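Course notes, Robot Learning from Simulation
Lecture 6: Randomizing the scene before we train
11/7/18

Last time we trained a grasping policy on one fixed table and saw that it learned the table more than the task. Today we look at the method of Ulero, which is the simulator we use in the exercises, for producing many different tables from one task description.

1. The basic idea

We keep the task fixed, for example "pick up the bottle and put it on the shelf". Everything that should not matter for the task is drawn again at the start of each episode. In our setup this means the positions of the objects, their orientation, which extra objects are on the table, and the direction of the light. The extra objects are called distractors. The policy never gets a reward for them, but it must learn to look past them.

The object library in Ulero has 236 models. For each episode the sampler takes the target object first, places it inside the reach of the arm, and then adds distractors one by one. If a new object touches one that is already placed, the position is thrown away and drawn again. After 14 failed draws the object is skipped. 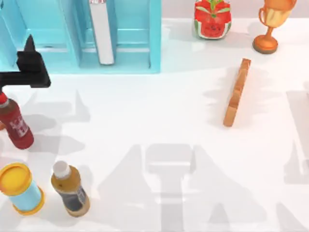
Figure 6.1. A rendered tabletop with the red bottle close to the gripper, the shelf behind, and other objects spread over the table.

2. Why shadows are part of the method

Students often ask if we can switch the shadows off to make rendering faster. Please look at the lower half of Figure 6.1. The largest dark shapes on the white surface come from the robot arms and not from any object. A policy that trained only without shadows can take such a shape for something to grasp, or it can lose the edge of a real object inside it. In the Karppinen baseline, which has no shadows, the success rate on our test scenes was 39 percent. We will discuss in the exercise hour how much of this we can blame on shadows, because the baseline also uses fewer distractors.

3. What we do not randomize

The shape of the gripper, the height of the table and the camera position stay fixed in this lecture. Camera randomization comes in Lecture 7. Friction and mass are also fixed, and you should remember this when you read your results. A policy can be strong against visual changes and still drop a bottle that is heavier than in training.

4. Exercise

Generate 352 scenes with the default sampler and train the small network from Lecture 4. Then repeat with the distractors turned off. Test both policies on the same held-out scenes and report the success rate for each target object separately. Use the same random seed in both runs. If the sampler stops with a placement error, make the table area larger in the Hurkham configuration file and write the new value in your report.

Reading for next week: Tedari manual, chapter 3, without the section on depth images.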